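Household Tips: Keeping Track of What You Spend

Write the price on every grocery bag before you unpack it. Add up the bags at the end of July and you have your real food cost.

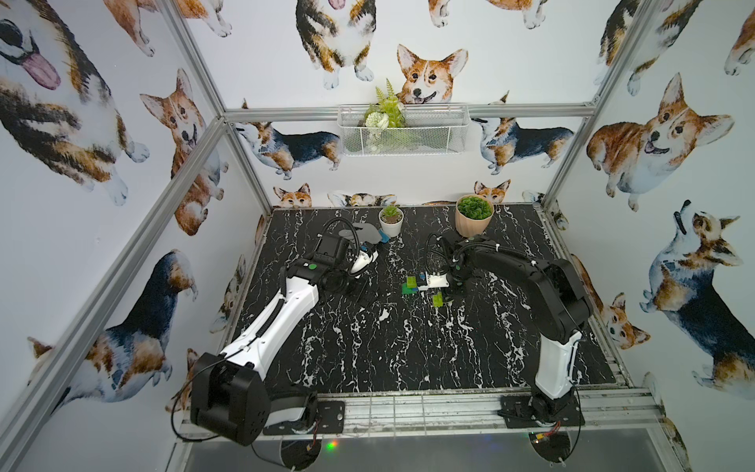 Keep receipts over $20 in one envelope – the rest can go. Pay the gas bill the day it arrives.

Buying in bulk saves money only if you finish the package. Divide the price by the ounces and compare. 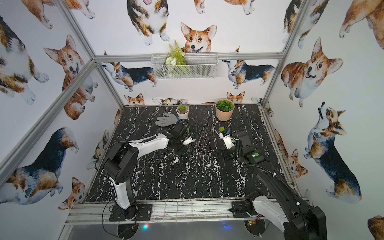
Fern and succulent greenery in a wire basket

A $324 repair on a seven-year-old washer is usually poor value. Get 2 quotes first.
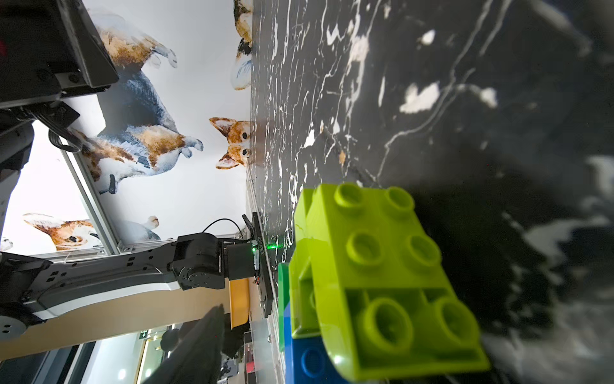

Check the unit price again when a package shrinks.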